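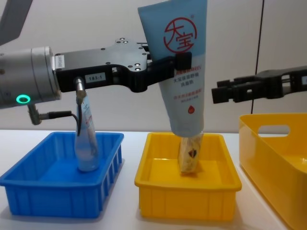
Sunscreen and face wash in carry-on

Posted by kurucfan, August 28, 2022
Flying for 5 days with no checked bag. Does face wash count toward the liquids bag? My husband says it doesn't if it's a cream.

gatechange_2
It counts. Gels, creams, pastes, all of it. Buy travel sizes.

Dunleavy_E
Disagree on travel sizes. You pay more per ounce and run out on day three. I decant into small bottles and label them with tape.

gatechange_2
Decanted stuff leaks. I lost a shirt to it in July.

Dunleavy_E
Then the cap was bad. Put plastic wrap under it before you screw it on.

mapleridge
I sort everything at home first. One container for liquids, one for dry stuff, one for things I can buy there. The third one usually stays home. 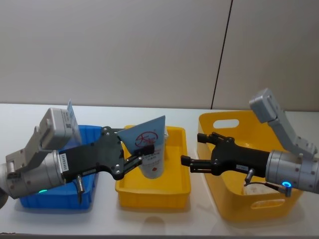
Re: Solid bars instead?

stillpacking
Switch to bars. No liquids bag needed for soap or shampoo.

gatechange_2
Bars dry my face out. Fine for hair.

kurucfan
OK, he lost the bet. Going with a small tube for my face and a shampoo bar. Sunscreen I'll buy when we land.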